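Notebook, search quality, May
Source checking for the Jullar reference tool, continued from the previous entry

Starting point this morning was the list of 184 queries Maricel Quiambao pulled from the help desk log. These are real questions typed by library patrons, spelling errors left in. I took out the ones that only asked for opening hours or a login reset and kept the rest as they were.

Task for the session: run each query through the current build, open the top result, and decide whether the page supports the answer snippet shown above it. Three labels only. S for supported, P for partly supported, N for not supported. Efren Cabanatuan labeled the same set on his own machine and we did not talk until both sheets were closed.

Setup notes. Build is the one tagged Prirnau, index refreshed overnight. Personalization off, location off, cache cleared between blocks. Block size 10 queries, then a break. Without the break I start accepting snippets because they read well, and I can see the same drift in my old sheets.
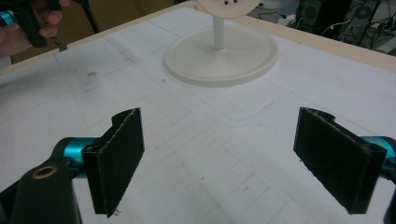
First block went quickly. Mostly definitions and dates. Second block had the medical questions and took twice as long, because the snippet often joins a sentence from the top of a page to a sentence from the bottom and drops the condition between them. One example for the record: query asks whether a certain ear drop can be used by children. Page says yes for ages above a limit, with a doctor's advice. Snippet says yes. I gave it P. Efren gave it N. His argument is that a parent reading only the snippet would act on it, so partial support has the same effect as none. I think he is right about the effect, but the label is supposed to describe the match between the texts. If we start labeling harm, we need a second column.

Added a second column. Heading is "consequence if wrong", values low and high. Will fill it in for the finished blocks tomorrow.

Disagreements between the two sheets: 17. Went through them together after lunch. Most fall under one of the following.

Undated pages. The snippet gives a fee or a deadline, the page gives the same figure, but the page has no date and the figure is stale. I marked S, Efren marked P. Decision: S, with a note "undated". Freshness is a separate test and Shiela Maglaya already has a script for it.

Copied pages. The top result repeats a paragraph found word for word on several other sites, and none of them cites anything. Support is literally there. Decision: S for now, flagged "copy". Ask Shiela if the duplicate detector can be run on the flagged rows before the next round.

Forum answers. Snippet quotes a reply that a later reply corrects. Decision: N if the correction is on the same page, since a reader who opened the page would see it. I had been inconsistent on this and changed my rows.
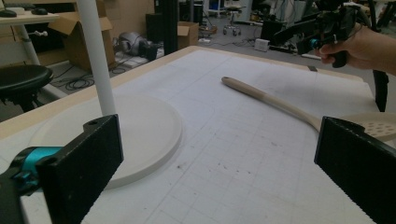
Remaining disagreements were plain mistakes, mine more than his. Two were wrong rows from scrolling with the filter on. Lock the filter next time.

Checked whether longer queries do worse. They seem to, but the long ones are also the medical and legal ones, so length alone can't be blamed from this sample. To separate the two, rewrite a set of short queries as full questions with the same meaning and run both versions. Maricel Catacutan has offered to do the rewriting. She should not see our labels first.

Side matter. Alfredo Catacutan asked by message if we could report one number for the Evangelista meeting. I would prefer to send the three counts and the disagreement count together. A single percentage hides where the P rows are, and the P rows are the ones that matter to the reference staff. He needs it on one slide, so a small table should fit. Draft is in the shared folder under Gimance, file not final.

Also noted: the link from the snippet to its source page sits below the fold at the 70 percent zoom setting used on the public terminals when the answer runs past four lines. Patrons on those terminals may never see that there is a source. This is a layout issue and outside the labeling task, but I logged it as a ticket with a screenshot. Worth checking on the phone layout too, not done today.

To do
Fill in consequence column for all finished blocks
Send flagged copy rows to Shiela
Write the forum rule into the labeling guide, with the ear drop case as a separate entry under P
Get the rewritten queries from Maricel C., run both versions on the same build
Ask Efren to relabel one block blind in two weeks, to see how well he agrees with himself. Same for me

Stopped at 4:40. Sheets saved, both copies read-only.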